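# Siver cell upkeep meeting – November

Present: Asnakech Mamo (chair), Salim Shirima (minutes), and the rest of the Fustden bench crew
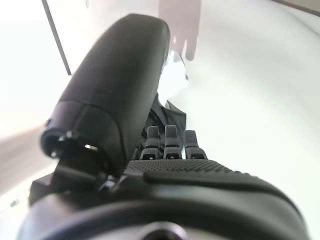 *The hand from the wrist camera: thumb at left, dotted grip pad across the palm.*

**1. Last month's notes.** Accepted as written, with thanks to everyone who read them all the way through. Salim will fix the spelling of Detgate on page one.

**2. Grip pad.** Asnakech walked us through the service log, and it was good to see it kept up so nicely. The pad now on the palm has 286 hours on it. We had a friendly back and forth on when to change it, with one side for waiting until it slips and the other for a fixed limit. Agreed to change it at 300 hours and write the date inside the cabinet door. Salim will order two spares from Detgate and ask them to pack the pads flat this time, please!

**3. Thumb joint.** The thumb has been slow to come back to its open position on the morning warm-up. Asnakech would like the bracket screws checked before anybody touches the settings, and we were all happy with that. Power off and tagged first, as always. After that, 60 open-and-close cycles at low speed, with someone standing by the stop button for the whole run.

**4. Wrist camera.** Wipe the lens with the soft cloth only – the blue paper towels are for the bench. The work area looks very bright in the camera view, so Salim will try a lower exposure and save the old setting in case we want it back.

**5. Any other business.** The size 6 driver bit is missing from the Siver drawer again. Please look in your pockets. Warm thanks to the late crew for staying on to finish the cable ties.

Next meeting: same room, 2:00 p.m., after the pad change. Asnakech will bring the log.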